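# FAQ Zweiarmzelle Tusel

**Wie oft werden die Greiferfinger geprüft?**
Jeden Freitag vor Schichtbeginn, dazu nach jeder Kollision. Ab 8 Zehntel Spiel an der Fingerspitze Satz tauschen, Artikel 2588.
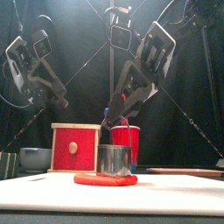 *Rechter Greifer am Henkel der Dose, linker frei.*

**Wer gibt die Zelle nach einem Umbau frei?**
Efren Layug, in Vertretung Cherry Mae Quiambao. Eintrag in Pledeo mit Vorgang 1043.

**Was gilt für Kabel an den Greifern?**
Schlaufen müssen die volle Drehung des Handgelenks zulassen. Scheuerstellen sofort melden, nicht abkleben.

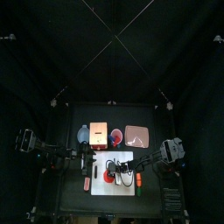

*Beide Arme über der Arbeitsfläche, Kabelschlaufe am rechten Greifer.*

**Wann ist eine Neukalibrierung der Handgelenkkameras nötig?**
Nach jedem Lösen der Halterung und bei mehr als fünf Pixeln Abweichung. Schrauben vorher auf Drehmoment prüfen.
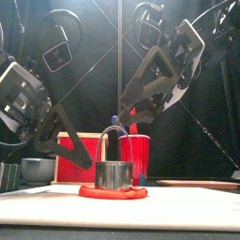 Die Werte werden je Arm getrennt gespeichert. Alte Kalibrierdateien bleiben bis zur Freigabe erhalten.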